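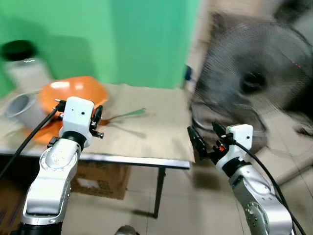
Orange bowl, gray cup and lidded container on the low table.

Kestuma Everyday Table Set

We love a set that gets used on a Tuesday as much as it does on a birthday, and the Kestuma is that kind of set! The orange is strong and cheerful, the gray calms it down, and the whole lot fits on a small table with space left for your elbows.

The set has an orange bowl, a matching plate, a gray cup with a handle and a pair of utensils. Virgilio Dizon picked the color for our Pomard shop in February, and he was right (he'd been pushing for green first, so we got lucky). Everything stacks on the plate, so you can carry breakfast to the couch in one trip.

The bowl is 13 cm across and shallow enough for cereal, rice, cut fruit or a big scoop of ice cream. 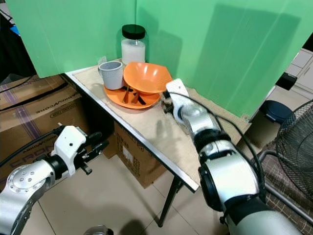 Can I buy the bowl without the rest of the set?
Single bowls are sold at the Pomard shop counter only. Online orders are for the full set, in packs of one or four.

Aileen Tolentino at our Aquino store uses hers for noodles at lunch and keeps telling customers to try the plate as a lid while the soup cools. Try it, it works well.

Good things to put next to it

The set is happy in mixed company. A plain metal spoon looks great with it, and so does anything in white or pale green. We carry the Fokska white serving bowl for the middle of the table, and it's the one we reach for when friends come over and there's a big batch of something to share. Pale tumblers are a nice match too, small enough for juice or a quick coffee.

Ask for item 127 if you want the set and the serving bowl packed together.
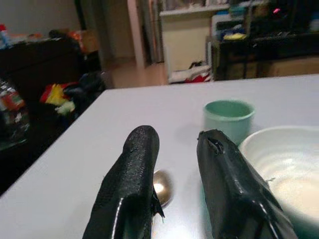 Care

Wash by hand with a soft sponge and dry before stacking. Keep the set out of the microwave and away from hot burners.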